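Natness Interlocking Floor Tile, Charcoal

Sold by the carton. For garages, basements, workshops and utility rooms.

Item: Natness 19
Color: Charcoal (also in Stone and Brick)
Tile size: 19 in. x 19 in.
Thickness: 5/8 in.
Tiles per carton: 6
Use: Indoor, over concrete or other hard, flat floors
Warranty: 5 years, residential
Price: See your dealer or call the Essien counter

Overview

The Natness is a solid-top tile that locks to its neighbor on all four sides. It lays loose over the existing floor with no glue and no fasteners. One person can cover a single-car garage in an afternoon, and the floor can be taken up again if you move or need to get at a drain.

The top is matte. It hides tire marks and dust better than our older Pallton tile, which had a slight shine and showed every footprint. The underside stands on short ribs, so small amounts of water can run below the tile toward the drain.

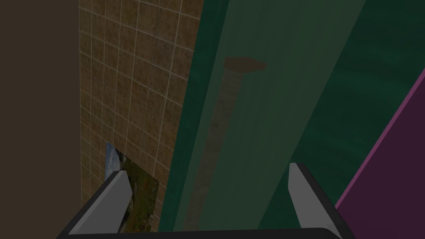 Natness replaces Pallton in our line as of September. We still have Pallton in Stone and Brick while it lasts. The two will not lock together -- the tabs are a different shape -- so if you are adding to a Pallton floor, order Pallton.

Before you order

Measure the room at its longest and widest points and work out the number of tiles each way. Round up to the next full tile. Add one carton for cuts if the room is a plain rectangle, two if it has a water heater closet, a stair landing or posts to work around.

Check the slab with a long straightedge. The tile will follow gentle slopes toward a drain without trouble. A sudden step or a heaved crack will make the joints open up over time, and should be ground down or filled first. Do not lay Natness over carpet, cushioned vinyl or bare dirt.

Order all your cartons together. Color can vary a little from one production run to the next, and the run number is on the end of the carton.

Laying the floor

Let the closed cartons sit in the room overnight. Sweep the slab well. Start at the garage door or the main doorway, where a full tile looks best, and work back. Set each tile with the tabs facing you and the loops facing the wall behind you. Press the joint down by hand, then tap it with a rubber mallet until it clicks.

Leave a 1/4 in. gap at every wall and around every post. The tiles grow slightly in warm weather and need somewhere to go. Most complaints we get about lifted tiles come from floors laid tight to the wall.

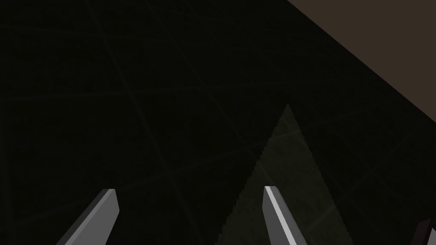 Cut tiles with a jigsaw or a table saw and a fine-tooth blade. A utility knife will not go through. Wear eye protection. Mark the cut on the back, where a pencil line is easier to see than on the charcoal face.

Edge ramps

Ramp pieces are sold separately, four to a pack, under the name Ellis. They come with tabs or with loops, and most garages need one kind only. Corner pieces are in the same pack size. Use the ramps at any open edge a car or a cart has to cross.

Loads

Passenger cars and light trucks are fine. Put a square of plywood under jack stands, motorcycle kickstands and the feet of heavy steel shelving. Do not drag a tool chest across the floor with its casters locked. 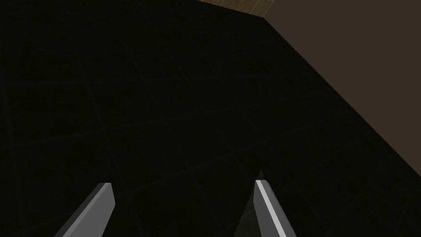 Cleaning

Sweep or vacuum as needed. Mop with warm water and dish soap. Wipe up brake fluid and paint thinner right away, as both will soften the surface. Once a year, lift a few tiles near the drain and rinse the slab.

A damaged tile in the middle of the floor can be replaced without starting over. Pry up one corner with a flat bar, lift the tile free and press the new one in. Keep a couple of spares from your original run.

Shipping and returns

Cartons ship flat by ground freight. Unopened cartons may be returned within 19 days of delivery. Cut tiles cannot be returned.

For samples or help with a layout, ask for Eusebio Arrieta at the Essien counter. Send him a sketch with the wall lengths marked and he will work up a carton count.

Page updated 2 Jan 2021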